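Gripper lets go partway through a close

najjar_s
6/11/18
Second gripper faulted again. It closes on soft fruit, then about a second in the fingers open by themselves. Counter read 548 when it dropped the last one. Log says overcurrent, no code.

teodora_m
Check the pivot screws first. Mine were tight enough to stall it.

najjar_s
Backed them off. Same thing.

Aranda
It's the Plelteck firmware. Roll it back to the March build.

teodora_m
Disagree - I run the new one with 13 units and no drops. Sounds mechanical.

najjar_s
Rolled back anyway, still trying it on pears. Blue pads on both fingers.
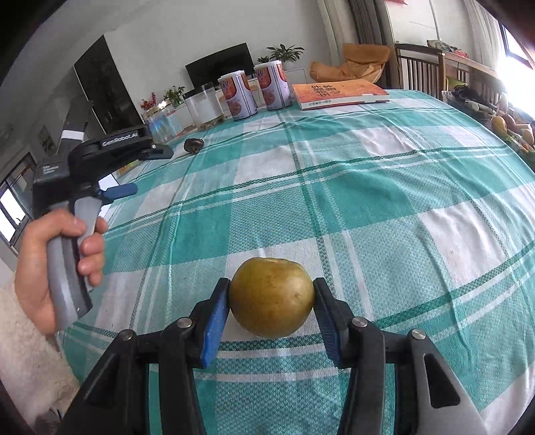
Reply 7
neelam_a
Swap the cable before you touch firmware again. And keep your fingers out of the linkage while it's powered.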